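Sim backgrounds, round two

Sunday, February 20, 2022

I said in the last post that I'd write up the background test once the numbers were in. Siyabonga Mokoena finished the evaluation on Friday night, so I have them now.

The question was simple. We train our grasping policy, Nel, entirely in simulation. Does it help to change the countertop between episodes, or is it enough to change the lighting and move the objects? Innes Imrie thought lighting would be enough. I had no strong opinion.

We trained 2 versions. The first saw a plain grey surface every time. The second drew from 40 stone and wood textures, with everything else kept the same. Both were then tested on 204 simulated episodes using textures neither one had trained on.

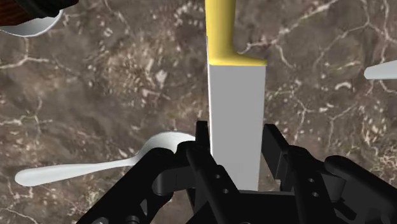 The plain version did badly on anything with strong contrast in the surface. It would start toward the object, then drift off and close on nothing. Dark marble with white veins was the worst case, and I think I know why: a white spoon lying on it has edges that look a lot like the veins. The yellow knife handle gave much less trouble, even on the same stone. The textured version still missed sometimes, mostly on spoons, but the drifting was gone.

Innes has asked whether we just made the task easier by showing the policy more marble. That's fair. 4 of the 40 training textures were marble, so I'm going to take those out and train again. It needs a couple of days on the machine we share with Chathurika Herath, and she has it until Wednesday.

None of this has been tried on the real arm yet. I'll post the rerun first.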